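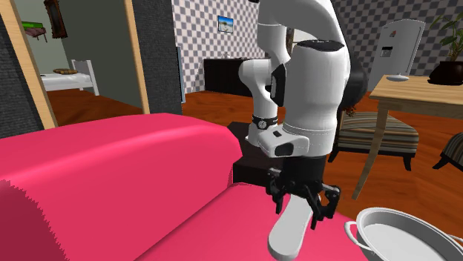 Has anyone paid for the Plakari home task pack? It's 101 dollars a year, and I'm into the 21-day trial, running it in the simulator before I let it near a real kitchen. The idea is that you name a chore and it plans the arm's moves. My test has the gripper over a pink sofa with a pot close by, so I wasn't expecting fine dining. Planning is quick, but every second run it stops and tells me "goal unclear" — fair enough, so is mine. Is it worth keeping?
Santino Durán
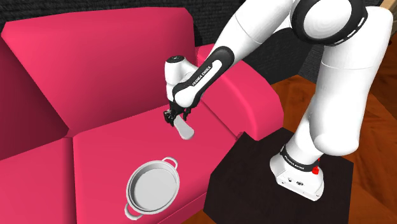
Gervasio Sosa
I've had it since February. "Goal unclear" nearly always means your target has no name in the object list. Name it, save, reload the room, and set the planner timeout to 40 instead of the default. Support will tell you to reinstall. You can do that too, if you've got a free arvo.

Vuson
Never used Plakari but Kosine is cheaper. Bit ugly. Colour picker's broken.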